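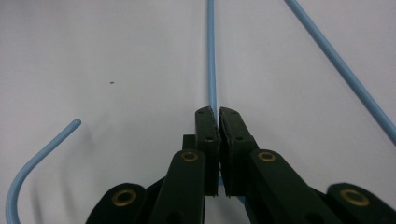 Garba is a reference collection of small household goods, kept by the Tallmont office and recorded for the study of sorting and tidying tasks. The present card covers the rod group, a part of the collection that was separated from general tableware in September. Rods in this group are thin, smooth, and mostly of one color per set. The light blue set is laid out on a plain white surface, which keeps the outline of each piece clear, including the bend of a hooked one. Color alone is therefore not enough to assign a piece to a class, and annotators are asked to record shape first.

Contents
The current release, version 2, holds 1827 records. Of these, 97 were set aside during review and are listed in a separate file. They remain available on request but should not be used for reported results.

Classes
straight - no bend along the visible length
hooked - one curved bend, with or without a visible end
unclear - shape cannot be decided from the record

Annotation
Each record was labeled by 3 readers working independently. Where they disagreed, the label was settled by Amna Warraich. Small specks and marks on the surface are not labeled. Shadows are not counted as part of a piece.

Known limits
Pieces often run past the border of a record, so length is not given. Overlapping pieces are few in this release - users with an interest in piles should consult the Nullovby group.

Maintenance
Corrections are collected by Zanele Shabalala at the Tallmont office and applied at the next release. Please quote the record number and the version.

Last revised 22 Mar 2018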